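통조림은 왜 오래 두어도 상하지 않을까요?

어린이 궁금증 교실 여섯 번째 이야기

안녕하세요, 친구들! 오늘도 궁금한 것을 한 보따리 안고 와 주었군요. 지난번 식초 이야기를 읽고 나서 편지를 보내 준 친구들이 참 많았어요. 그중에 이런 질문이 있었답니다. "할머니 댁 찬장에 작년부터 있던 옥수수 통조림을 따서 먹었는데, 왜 하나도 안 상했어요? 우리 집 옥수수는 사흘만 지나도 이상한 냄새가 나는데요."

정말 좋은 질문이에요. 사실 저도 어렸을 때 똑같은 게 궁금해서 어머니를 졸졸 따라다니며 여쭤보다가, 결국 "그렇게 궁금하면 학교 가서 선생님께 물어보렴" 하는 말씀을 들었거든요. 그래서 오늘은 통조림 이야기를 조금 길게 해 보려고 해요. 우유 한 잔 가져다 놓고 천천히 읽어 주세요.

음식은 왜 상할까요?

통조림을 알려면 먼저 음식이 왜 상하는지부터 알아야 해요. 우리 주변에는 눈에 보이지 않을 만큼 작은 생물들이 살고 있어요. 이런 작은 생물을 미생물이라고 부르지요. 세균도 있고, 곰팡이도 있고, 빵 반죽을 부풀게 해 주는 효모도 미생물이에요. 공기 속에도, 흙 속에도, 여러분의 손바닥 위에도 있답니다. (그러니 간식 먹기 전에는 손을 씻어야겠지요!)

미생물도 우리처럼 밥을 먹고 자라요. 그런데 미생물이 좋아하는 밥이 우리가 좋아하는 밥과 아주 비슷하다는 것이 문제예요. 따뜻한 곳에 국을 한 냄비 놓아두면 미생물들이 잔치를 벌이면서 수가 점점 늘어나요. 하나가 둘이 되고, 둘이 넷이 되고, 넷이 여덟이 되고……. 이렇게 늘어난 미생물이 음식을 먹고 내놓는 물질 때문에 시큼한 냄새가 나기도 하고, 겉이 끈적끈적해지기도 해요. 우리는 그걸 보고 "어, 상했네!" 하고 말하는 거예요.

하지만 냄새가 나지 않는다고 해서 꼭 안전한 것은 아니에요. 어떤 세균은 냄새도 맛도 거의 바꾸지 않고 조용히 늘어나거든요. 그래서 오래 둔 음식이 괜찮은지 알아보려고 살짝 맛을 보는 건 좋은 방법이 아니에요. 이 이야기는 뒤에서 한 번 더 할게요.

옛날 사람들의 지혜

냉장고가 없던 옛날 사람들은 어떻게 했을까요? 겨울에 먹을 것을 마련하는 일은 정말 큰일이었어요. 우리 조상들은 생선을 소금에 절이고, 무청을 처마 밑에 매달아 말리고, 김치를 담가 땅속 항아리에 묻었지요. 소금을 많이 넣거나 바짝 말리면 미생물이 쓸 물이 모자라서 잘 자라지 못해요. 추운 땅속에서는 미생물도 굼떠지고요.

그런데 이런 방법을 쓰면 음식 맛이 많이 달라져요. 말린 생선은 말린 생선대로 맛있지만 갓 끓인 생선국과는 다르잖아요? 배를 타고 멀리 가는 선원들은 몇 달 동안 딱딱한 비스킷과 짠 고기만 먹어야 할 때도 있었대요. 생각만 해도 목이 마르네요.

지금으로부터 이백 년도 더 전에, 프랑스의 한 요리사가 새로운 방법을 알아냈어요. 유리병에 음식을 넣고 마개를 꼭 막은 다음, 뜨거운 물에 병째로 오래 끓이는 방법이었지요. 재미있는 것은, 그때는 미생물이 음식을 상하게 한다는 사실이 아직 밝혀지지 않았다는 거예요. 왜 그런지는 몰라도 해 보니까 음식이 오래갔던 것이지요. 얼마 뒤에는 깨지기 쉬운 유리병 대신 금속으로 만든 통도 쓰게 되었고, 이것이 오늘날 통조림의 할아버지쯤 된답니다.

통조림의 비밀은 두 가지

통조림 공장에서 하는 일은 복잡해 보여도, 가장 중요한 비밀은 두 가지예요.

첫 번째 비밀은 꼭 닫기예요. 음식을 담은 통에 뚜껑을 덮고, 뚜껑 가장자리와 통 가장자리를 함께 돌돌 말아 꽉 눌러요. 종이 두 장의 끝을 겹쳐서 접고 또 접는 모습을 떠올리면 쉬워요. 이렇게 하면 공기도 미생물도 밖에서 들어올 틈이 없어요.

두 번째 비밀은 뜨겁게 데우기예요. 뚜껑을 닫은 통을 커다란 솥에 넣고 아주 높은 온도로 데워요. 이 솥은 압력밥솥처럼 속의 압력이 높아서, 보통 냄비에서 끓는 물보다 더 뜨겁게 만들 수 있어요. 음식을 상하게 하는 통 안의 미생물은 이때 힘을 잃게 되지요.

순서도 잘 보세요. 닫은 다음에 데운다고 했지요? 만약 먼저 데우고 나서 나중에 닫는다면, 그 사이에 바깥에 있던 미생물이 "실례합니다!" 하고 들어올 수도 있잖아요. 그래서 먼저 문을 잠그고 청소를 하는 거예요.

통조림은 선반에 두어요

통조림은 열기 전까지 냉장고에 넣지 않아도 되는 것이 많아요. 햇볕이 바로 들지 않는 서늘하고 물기 없는 선반이면 충분하지요. 물기가 많은 곳에서는 통에 녹이 슬 수 있고, 녹이 깊어지면 아주 작은 구멍이 생길 수 있거든요.

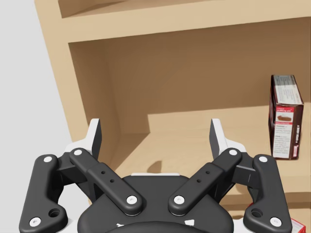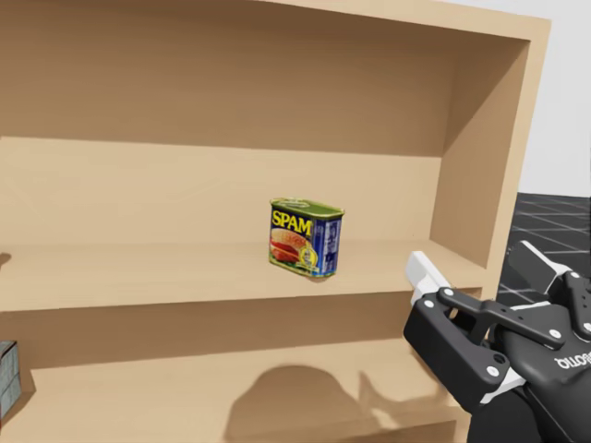
나무 선반과, 두 번째 그림에는 그 위의 스팸 통조림.

잉그바르 비달린이라는 독자는 이 글의 초안을 읽고, 통조림을 선반에 놓을 때 새로 산 것을 뒤쪽에, 먼저 산 것을 앞쪽에 두라는 이야기도 꼭 넣어 달라고 했어요. 자기 집에서는 늘 앞에 있는 새것만 꺼내 먹다가 뒤에 있던 복숭아 통조림의 날짜가 지나 버린 적이 있다면서, 아이들도 장을 보고 온 날 이 정리를 도울 수 있을 거라고 하더군요.

참 맞는 말이에요! 통조림에 적힌 날짜를 살펴보고, 날짜가 빠른 것부터 앞줄에 세워 보세요. 숫자 읽기 연습도 되고, 부모님께 칭찬도 들을 수 있으니까요.

이런 통조림은 조심해요

아무리 튼튼한 통조림이라도 조심해야 할 때가 있어요. 다음과 같은 통조림을 발견하면 열지 말고 어른께 말씀드려 주세요.

뚜껑이나 바닥이 볼록하게 부풀어 오른 것
뚜껑 가장자리가 심하게 찌그러진 것
녹이 많이 슬거나 내용물이 새어 나온 것

통이 볼록해졌다면 안에서 미생물이 자라면서 기체를 만들었을지도 몰라요. 아까 맛을 보아 확인하는 건 안 된다고 했던 것, 기억하지요? 한 숟가락도 안 돼요.

그리고 통조림을 한 번 열면 그때부터는 보통 음식과 똑같아져요. 꼭 닫혀 있던 문이 열렸으니까요. 남은 음식은 뚜껑이 있는 깨끗한 그릇에 옮겨 담아 냉장고에 넣고, 며칠 안에 먹는 것이 좋아요. 통조림 뚜껑은 가장자리가 무척 날카로우니 여는 일은 꼭 어른과 함께 해 주세요. 저도 예전에 급하게 참치를 꺼내려다가 엄지손가락을 베어서 한동안 연필을 이상하게 쥐고 다녔답니다.

집에서 해 보는 작은 관찰

식빵 한 장을 반으로 잘라서, 투명한 지퍼백 두 개에 한 조각씩 넣어 보세요. 지퍼백 입구를 잘 닫고 하나는 냉장고에, 하나는 부엌 한쪽에 두어요. 그리고 9일 동안 날마다 같은 시간에 들여다보고 공책에 그림을 그려요. 어느 쪽에 먼저 곰팡이가 생길까요? 색깔은 어떤가요? 관찰이 끝나도 지퍼백은 절대로 열지 말고, 닫은 그대로 어른께 버려 달라고 부탁해야 해요.

관찰 그림을 보내 주면 다음 이야기에서 몇 장을 골라 소개할게요. 다음 시간에는 "얼음 위에 소금을 뿌리면 왜 더 차가워질까?"를 함께 알아볼 거예요. 준비물은 얼음과 굵은소금, 그리고 헌 수건 한 장이에요.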